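## 4. Setting the gate posts and hanging the gate

This section covers the Vivia single-leaf field gate on round or square posts. Complete Section 3 (line layout and corner bracing) before you start. For double-leaf gates, use the Jirach supplement.

**Caution:** Have buried lines marked before you dig. Do not use the powered auger within 3 feet of a marked line. Dig by hand.

1. Measure the gate leaf from the outer edge of the hinge stile to the outer edge of the latch stile. Do not rely on the size printed on the carton.

2. Add 4 inches to the measured width. Mark the post positions so that the clear opening between post faces equals this figure.

3. Dig the hinge post hole 42 inches deep and 12 inches wide. Dig the latch post hole to the same depth. In frost areas, go 6 inches below the local frost line if that is deeper. 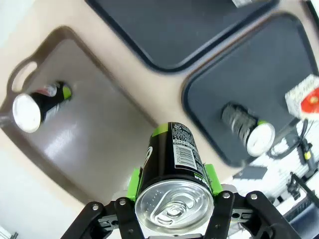
4. Place 6 inches of crushed stone in each hole and tamp it. Set the hinge post on the stone and plumb it on two adjacent faces. Brace it with two stakes.

5. Pour concrete rated at 3000 psi to 2 inches above grade. Slope the top away from the post so that water drains.

6. Set the latch post the same way. Check the clear opening at the top and at the bottom of the posts. The two readings must agree within 1/4 inch.

7. Leave the braces in place for seven days. Do not hang the gate during this time.

> **Note:** In cold weather (December through February in most northern areas), allow 14 days, and cover the concrete for the first three nights.
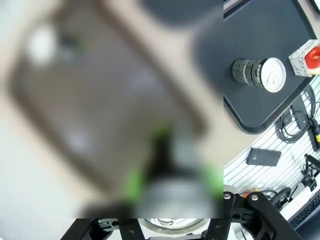

A reader of the previous edition, signing as Sýkora, wrote that seven days was too short for a hinge post in heavy clay, and that the post had leaned 1/2 inch by the second month. For clay soils, bell out the bottom of the hole to 16 inches and allow 14 days -- the gate load is constant, and clay gives little side support when wet.

8. Drill the hinge post for the upper and lower hinge pins. Use the 3/4-inch bit. Point the lower pin up and the upper pin down so that the leaf cannot be lifted off.

9. Hang the leaf with a helper. Leaves weighing 115 pounds or more need a lifting strap.

10. Adjust the lower pin until the latch stile sits 1/2 inch high. The leaf will settle to level under its own weight.
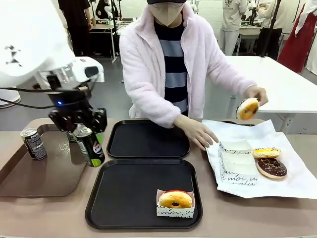

### 4.1 Fitting the latch

1. Close the leaf and mark the latch height on the post.

2. Fasten the Nimel strike plate (part 232) with the two lag screws supplied. Tighten by hand only.

3. Open and close the gate ten times. If the latch bolt drags, loosen the plate, add shim 809 behind it, and tighten again.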